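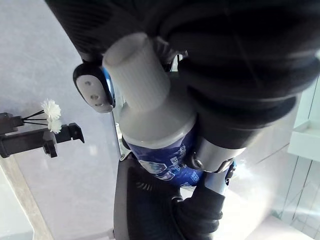 Rarano 設備だより 備品・床まわりの管理基準を改訂しました

2023年2月7日

共用室の備品と床配線の管理基準を改訂しました。対象はRarano本館の共用室と、Grustetley棟の同仕様の部屋です。前回の改訂は9月で、当時は収納棚の区分変更が中心でした。今回はボトル類の扱い、床面の配線、洗面カウンターまわりの3項目を見直しています。

1. ボトル類の保管

注ぎ口やノズルの付いたプラスチックボトルは、直立保管を原則とします。横置きは認めません。キャップの締め込みが十分でも、注ぎ口の先端が開放型のものは、傾斜した状態で内容物が移動し、ノズル内に残留します。残留分が乾燥すると吐出量が安定しなくなり、清掃時の使用量管理に支障が出ます。

ラベルは正面に向けて並べてください。詰め替え品については、元の容器のラベルをそのまま使わず、品名と充填日を記した管理票を胴部に貼ります。管理票は肩の曲面にかからない位置に貼付します。曲面に貼ると端部から剥がれ、読み取りができなくなるためです。

棚板一段あたりの積載上限は8本とします。口径の大きい容器が混在する場合は、本数を減らし、隣り合う容器の胴部が接触しない間隔を確保してください。
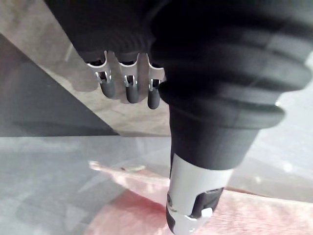
取り出しの際は、ノズルやキャップではなく胴部を保持します。キャップだけを持って引き上げると、嵌合部に荷重が集中します。ねじ式のキャップであれば緩みの原因になり、押し込み式では脱落することがあります。棚に戻すときは底面の全周が棚板に接していることを確認し、手を離してください。

円筒形の容器は、転倒すると棚の奥へ転がります。奥行きのある棚では、前面から50 mmの位置に前縁をそろえます。棚板の前縁に滑り止めを貼っている棚では、滑り止めの上に底面の縁がかからないようにします。

2. 床面の配線

カーペット敷きの部屋では、配線の余長を床に広げたままにしないでください。余長は電源側で束ね、束の直径が大きくなりすぎる場合は二つに分けます。きつく折り曲げて束ねることは禁止です。延長コードを巻いた状態で通電すると放熱が妨げられるため、消費電力の大きい機器には必要な長さのコードを使用します。

椅子のキャスターが通る範囲と、歩行経路を横切る配線については、次の順で対処します。まず経路を壁沿いに変更できるかを検討し、変更できない場合は床用の配線カバーを設置します。カバーにはSturitzの平型を採用しました。縞模様のカーペットでは黒いケーブルの位置が斜め方向から判別しにくいことがあり、カバーの縁には明るい色の表示を付けます。

使用していないプラグは床に置かず、対応する機器とまとめて収納します。どの機器のものか判別できない場合は、備品台帳に仮番号で登録し、保管箱に移してください。
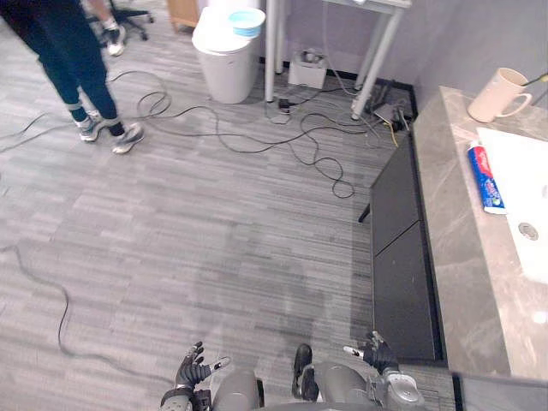

机の下に箱を置く場合は、脚の内側に収め、足元の空間に張り出さないようにします。箱の中に電源アダプターを入れたまま通電することはできません。アダプターは放熱面をふさがず、清掃時に移動できる位置に固定します。壁の隅に機器を集める場合も、カーペットと壁の境目に掃除機のノズルが入る幅を残します。

ふた付きのごみ箱は、ふたの上に物を載せない運用とします。ボウルなどの容器を一時的に仮置きした場合は、作業の区切りごとに所定の棚へ戻してください。丸みのあるふたは接地面が限られ、上に置いた容器が安定しません。ごみ箱の外周は週1回、床との接触部を含めて拭き上げます。

3. 天板とカウンター

洗面カウンターは大理石調の仕上げですが、清掃方法は模様ではなく表面材で判断します。表面材の記載は各部屋の仕様書にあります。確認が取れるまでは、水で湿らせて固く絞った布だけを使い、酸性洗浄剤と研磨剤は使用しないでください。Ungの中性洗浄剤を使う場合は、原液を天板に直接かけず、布に含ませてから塗布します。

清掃用品の購入単価が2,000円を超える場合は、従来どおり事前申請が必要です。詰め替え用の大容量品も同じ扱いとします。

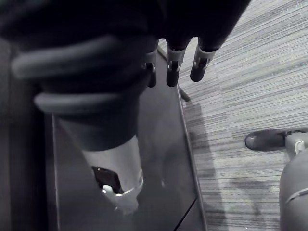
暗色の天板については、金属製の物品による擦り傷を点検項目に追加しました。平滑な天板では微細な傷が反射光で目立ち、拭き跡との区別もつきにくくなります。点検の重点は、円筒形の物品を置く場所です。写真のように胴の上部に太いゴムの帯が二本あっても、下部が金属で底側の縁に丸みが付いている形状では、直立時に天板側へ来るのはゴムではなく金属の縁です。このような物品は引きずらず、持ち上げて移動してください。常時置く位置には、薄手の樹脂シートを敷きます。

天板の点検では照明を消さず、斜めから光の反射を見ます。白い筋が確認された場合は、乾いた布で一度拭き、残ったものだけを傷として記録します。記録票には位置と長さ、方向を記入します。補修材の使用は各部屋で判断せず、設備担当へ連絡してください。

適用と問い合わせ

改訂後の基準は27室に適用します。旧版の掲示は各室で取り外し、新しい点検表に差し替えてください。点検表の書式は設備担当の共有棚に置いてあります。Grustetley棟は棚の奥行きが本館と異なるため、ボトル類の配置図のみ別紙を参照してください。

（Rarano 設備担当）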